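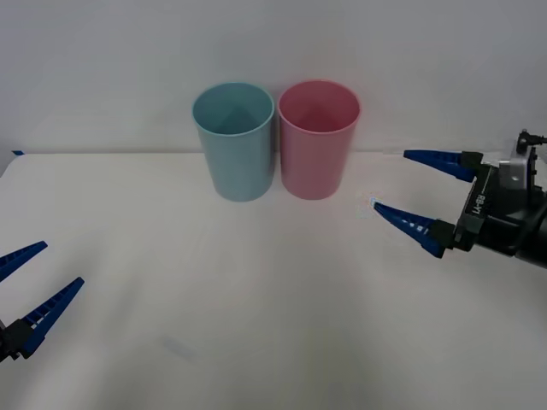
Notes for the talk on the Flarkholm town budget, evening session

Start with the room. Ask who has ever read a town budget from first page to last. Wait for hands. Then say that I read it only after I was elected to the council.

Slide 2. The council has 9 seats. When I joined, I believed that decisions are made in the public meeting. Most of the work is done before, in the budget group, where we go line by line. Explain "line item" slowly, with the bus stop shelter.

Slide 3. The Clirnasitz road. Tell this one without reading. The repair was moved to the next year three times. 2638 people live along this road and 1045 of them signed the petition. Pause here. The petition came in November, when the draft was already printed, so we had to open it again. Two members were angry with me. It is fair to say so, but keep it short.

Slide 4. What changed after that:
- the draft is now put on the website before the first reading
- residents can speak at the start of the meeting, before the vote
- the Mak library branch got its own line and is no longer inside "other buildings"

If somebody asks about Kadetti: the contract is still under review, I can't comment on the price. Offer to answer by e-mail.

Slide 5. How to speak to your council. Come early, sign the list at the door, say your street and what you want us to do. Two minutes is enough. Written letters are also read, I read mine at breakfast.

Skip slide 6 if it is after 7:30.

Last slide has the office address and the dates of the readings. Leave it on the screen during questions. Repeat each question into the microphone, the back rows don't hear well.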